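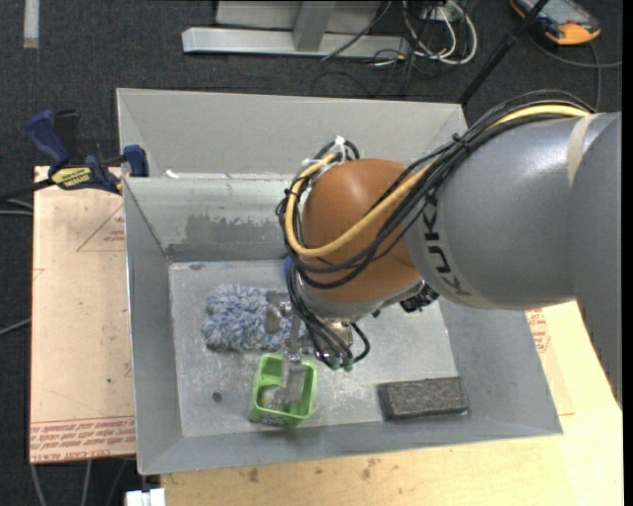
The bin-picking arm over its metal bin at the Nidholm student workshop, with a green container on the floor of the bin.

Features | Education & Work

Home News Features Opinion Subscribe

The bin is the whole course

At Nidholm, the spring automation class comes down to one question: can a robot arm take a thing out of a bin? Students get most of a semester to answer it. By March they have logged 2503 attempts, and the number they like to give visitors is 1055, which is how many of those ended with the object outside the bin.

I asked what happened to the others. They were "informative," I was told.

To be fair, the setup doesn't pretend to be a showroom. The arm says KUKA on its side in big dark letters, and the cables running down to the gripper are held together with zip ties. The bin has scuffs all over its floor, and a bar clamp grips one side of it. In it, when I looked, were a fluffy blue-and-white thing like a car wash mitt, a green plastic container and a rough gray block. A four-year-old would have had the lot out before snack time.

The students know this, and a few say it before you can. What bothers me is the brochure. The Grerano contest, which the class enters each year, promises to get young people "ready for the warehouse of tomorrow." Teams are sent a list of objects and scored on how many their robot can lift and place. Last year Nidholm scored 681. The winning team, from Caron, used a suction cup for nearly everything and didn't bother with fingers at all. There was grumbling. I thought it was the smartest thing anyone did all weekend.

Soft things are still the trouble. A gripper that closes fine on a block will pinch three strands of a shaggy mitt and come up with nothing much, and the software may well call that a success. One group spent five weeks on this. Their report has a good section on lighting and a thin one on results.

Does the class work as a class? Partly. They learn wiring, some geometry and a lot about waiting. The school charges a lab fee of $500 per student, and I could not get a clear answer on what it covers - the arm was bought years ago from Zatberg, a supplier that was clearing out its demo room. Graduates do find jobs, though the school doesn't track how many of those involve a robot.

The next contest list is due soon. Word is that it includes a sock.

We use cookies to improve your experience on our site. Accept | Manage settings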